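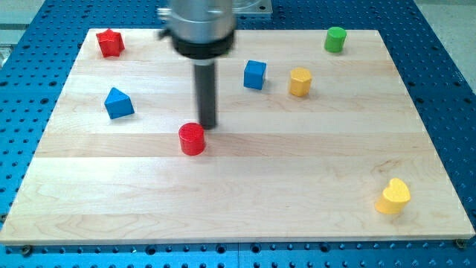

Tallard will change the moisture limits for maple sold as benchtop and flooring stock from July, after a review of cupping complaints in coastal homes. The supplier received 29 complaints over the past year, most of them from houses heated through winter and left open in summer. Light maple with a pale blond grain gives little away at the counter, and plank seams as faint as these can be hard to pick out until the boards start to move. Under the new rule, each pack will be metered at both ends and in the middle before it leaves the Cetberg yard.

Packs that fail will go back to the kiln for up to 15 days. Tallard said the extra handling would add 2 per cent to the trade price, with no change for orders already confirmed.

Flooring installer Prins, which buys 300 packs a year, said it supported the limits but wanted the readings printed on the delivery docket – at present they are supplied only on request. Rival mill Dunico said it had no plans to alter its own grading.

Boards already in store will be sold under the old limits until stock runs out.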